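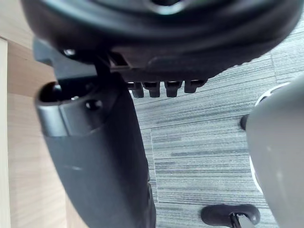

**Do the bolts under an office chair need to be retightened after the first assembly?**

Once after the first month of use and once a year from then on is sufficient for most task chairs, with the armrest bolts checked first.

---

**Thread: Seating maintenance, shared offices (Vurngate building)**

**a.petchrat** (moderator)

The guidance at the top of this thread replaces the previous entry, which recommended a quarterly inspection. Members responsible for shared offices are invited to comment before the wording is made final. Please state the chair model where it is known and keep remarks to assembly and upkeep. Questions on purchasing belong in the procurement section.

Anong Petchrat

---

**tchisholm**

I must register an objection to the annual interval. Our floor uses the Mazurek task chair, and the armrests on several of them had developed noticeable side play by April, well short of a year after delivery. A user who pushes up from the armrests when standing places a considerable load on those bolts. I would ask that the quarterly inspection be retained for any chair with arms.

Tyson Chisholm

---

**pindon_facilities**

We maintain 800 chairs at the Pindon site and moved to an annual check 3 years ago. The number of loose armrests reported to our desk did not rise. In our experience the difficulty lies with the initial assembly. When one bolt is fully tightened before the others have been started, the bracket sits at a slight angle and works loose later, whatever the inspection interval.

Our procedure is as follows:

1. Turn the chair upside down on a blanket or a clean carpet.
2. Start every bolt by hand, two or three turns each.
3. Tighten in alternation until each bolt is snug.
4. Set the chair upright, have a person sit in it, and then complete the tightening.

---

**tchisholm**

Step 4 is not in the manufacturer's leaflet, and I would hesitate to recommend it. Reaching under an occupied chair with a hex key is awkward and invites scraped knuckles. The remaining steps are consistent with our practice.

---

**pindon_facilities**

The objection to step 4 is reasonable. Setting a weight on the seat serves the same purpose. We use a 20 kg sack of ice melt.

---

**rm_1245**

May I ask whether thread-locking compound is permitted? I applied it to two chairs in my office and have had no movement in the arms.

---

**a.petchrat** (moderator)

Thread-locking compound is permitted on metal threads only. Certain compounds can crack plastic, and many seat shells are molded. Please keep it away from the shell and wipe off any excess at once. The removable grade must be used, as arms are often taken off when a chair is reassigned.

---

**manummont_annex**

The Manummont annex supports Mr. Chisholm's position in part. We would suggest that users be asked to report movement in an armrest as soon as it is felt, with the annual check kept as a minimum. A fixed quarterly round takes staff away from other duties and, at our site, seldom finds anything beyond hair and thread wound around the casters.

---

**tchisholm**

I can accept that wording for chairs assembled by trained staff. For chairs assembled by their users, I continue to believe that a second check at three months is warranted.

---

**a.petchrat** (moderator)

Both positions have been noted. The revised entry will retain the annual interval, add the reporting request from Manummont, and list the three-month check as optional for user-assembled chairs. Step 4 will be amended to refer to a weight. The thread remains open for comments on casters and gas lifts.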